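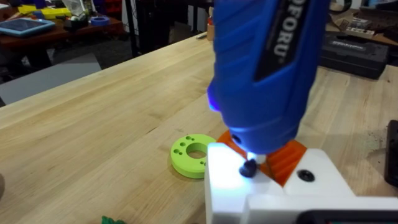

Rotary tool with burr bit, Zedwood workshop

Marras Craft Skills Program
Progress report to the Velier Fund, second period

1. Purpose of this report
The report covers work carried out at the Zedwood and Rasance sites up to the end of November. It follows the headings set out in the grant agreement. Spending is reported separately by Nkechi Ajayi, finance officer.

2. Enrollment and attendance
The program enrolled 44 learners in this period, against a target of 40 in the grant agreement. Most came through the local job center and the remainder by word of mouth. Attendance at Zedwood was steady. At Rasance it fell during the harvest weeks, when many learners take seasonal work, and evening sessions were added from 6:30 p.m. to make up the missed units. Five learners withdrew, three of them to take up full-time jobs.

3. Teaching
Learners completed 985 hours of supervised bench work. Units on measuring, marking out and hand carving were delivered as planned. The unit on surface finishing began late at Rasance – the dust extraction there did not pass its first inspection – and will run into the next period. The written safety test was rewritten in plainer language after learners reported that several items were hard to follow.

4. Staffing
Musa Igwe took over as lead instructor at Rasance in the second month. A part-time post at Zedwood remains open. It has been advertised twice, and the hours have now been changed to suit applicants with school-age children.

5. Changes to the plan
We ask the Fund to approve one change. The public open day was due to be held at Rasance and we propose to move it to Zedwood, where there is step-free access and more parking. The cost is unchanged.

6. Next period
Work will center on the finishing unit, final assessments and placement visits to local employers. Two employers have agreed in writing to host learners, and talks with a third – a furniture repair firm – are continuing. The learner survey will be sent to the Fund with the next report.

Submitted by Musa Igwe on behalf of the program team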